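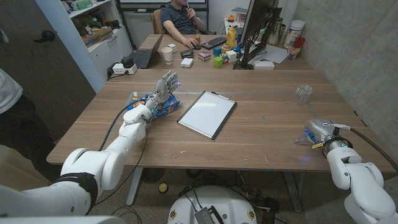
How to score a cricket match when you've never done it before

Print this page | E-mail this page

Somebody has handed you the book and a pencil. It happens. The usual scorer has gone to a wedding, you admitted to understanding the lbw law, and now you're sat at the table outside the pavilion with ten minutes to go. Read this quickly. It's written for paper books, the ordinary club sort, not the app.

Before the toss

Get two pencils, a rubber and a pen. Pen for the names, pencil for everything else. A watch or a phone you can see. Clothes pegs if there's any wind at all, our ground at Raletlow is on top of a hill and pages go over in the middle of an over.

Ask both captains for a team list, written down, with initials. Don't accept "I'll tell you as we go". You'll end up with three Smiths and a bloke called Badger.

Fill in the top of the page: teams, ground, competition, who won the toss, what they chose. Start time goes in when the first ball is bowled.

Find the other scorer and sit next to them. Two books, same table. If there's no second scorer, get a spare batter to call the bowlers' names for you.

The page

Three bits that matter.

Batting section at the top. One line per batter, every scoring shot goes in as a number along the line.

Bowling section underneath. One line per bowler, one box per over. Six balls, so two rows of three dots or figures in each box. Most people go down the left side first and then down the right, some go across. Pick one and keep to it.

Running total (the "tally" or cumulative). Rows of numbers you cross off as the runs come. Dull but it saves you.

Every ball that's bowled goes in the bowling section. If runs come off the bat they go in batting as well, and they come off the tally. Say it in the same order each time. Bowler, batter, tally. I mutter it. Everyone mutters it.

What to write

Dot ball: a dot.
Runs off the bat: the number. A boundary is a 4 or a 6, same as any other score.
Wicket: W in the bowler's box, if it's his wicket. Run outs are not the bowler's, so that's a dot, or whatever runs they completed first. Some books want an R next to it.
Wide: a cross like a plus sign. One dot in a corner of the plus for each extra run they ran on top.
No ball: a circle. If they hit it, the number goes inside the circle and the batter gets those runs. The one for the no ball goes in extras.
Bye: triangle pointing up, with the number. Leg bye: triangle pointing down. In the bowler's box, not charged to him.

Wides and no balls are charged to the bowler and they don't count as one of the six. So the box gets crowded. Write small. Worst over I ever scored had 15 off it before a single legal ball had gone down and I had to carry on in the margin.

Check what your league does about extra runs for wides, junior cricket especially. Some give two and don't rebowl. It'll be in the handbook.

Signals

Acknowledge every signal. Put your arm up, or wave something white if you're a long way off. The umpire is supposed to wait for you. If he doesn't, shout.

If you missed it, ask at the end of the over. Don't guess and don't ask a fielder.

End of the over

Add up what the bowler conceded. Write his running figures in the box, wickets then runs. No runs charged to him, join the dots up into an M for a maiden. Byes and leg byes don't spoil a maiden, wides and no balls do.

Then call the score across to the other scorer. "Sixty-two for three." They say it back. If it's different you stop there and find it, because it will be something from that over. Leave it and you'll be looking through half the innings at tea.

Whoever's on the board needs telling as well. Usually a child. Usually wandered off.

When a wicket falls

Lots to do and not much time, so in this order:

1. Wicket in the bowler's box.
2. How out, and the fielder's name if it was a catch. If you couldn't see who caught it, leave a gap and ask later.
3. Draw two little lines at the end of the batter's row so nothing else goes in it.
4. His total.
5. Fall of wicket: team score, which batter, his score.
6. Name of the new batter. Check it. The order on the list is a hope more than anything.

A new batter who's changed places with somebody is the commonest mistake going. We had it at home to Stenditz in July, two brothers same height same helmet, and gave one of them 3 overs' worth of the other one's runs. Took most of the tea interval to put right. If you can't tell them apart look at pads, gloves, who's left handed.

Checking at the end

Batters' totals plus extras should equal the team total. Bowlers' runs plus byes and leg byes should come to the same figure, and add on any penalty runs, which you'll hardly ever see. Wickets in the bowling column plus run outs should match wickets down.

If it doesnt balance, look at these first:

- a leg bye given to the batter
- a no ball that was hit, and the one for the no ball left out
- a single in the batting line and not in the bowling
- a bowler's over added up wrong (nearly always this)

Work through with the other book over by over. One reads, one ticks. Don't rub out a whole line, correct the single figure and initial it if it's a league match. Umpires sign the book after, then somebody has to send the result in. At Floltus they like it by 9 in the evening, other places aren't so fussy. Find out before everyone's in the bar.

Odds and ends

Coloured pencils, one per bowler, same colour in the batting line. Lovely when you've got the hang of it, don't try it first time.

Retired hurt isn't out. Write it in, leave his line open, he may come back.

Over with five balls or seven because the umpire miscounted: it stands. Score what was bowled.

Eat your tea while the players are eating theres. Go first in the queue if they'll let you, at Sedgwick the scorers always do and quite right too.

Have a practice off the telly one evening if you get any warning. Half a dozen overs is plenty to get the symbols into your hand.

Print this page | E-mail this page

Related pages
Umpires' signals on one sheet
Working out a bowler's average
What to do when it rains: shortened matches
Putting up the sight screens at Raletlow
Junior cricket: pairs format scoring
Tea rota and how to swap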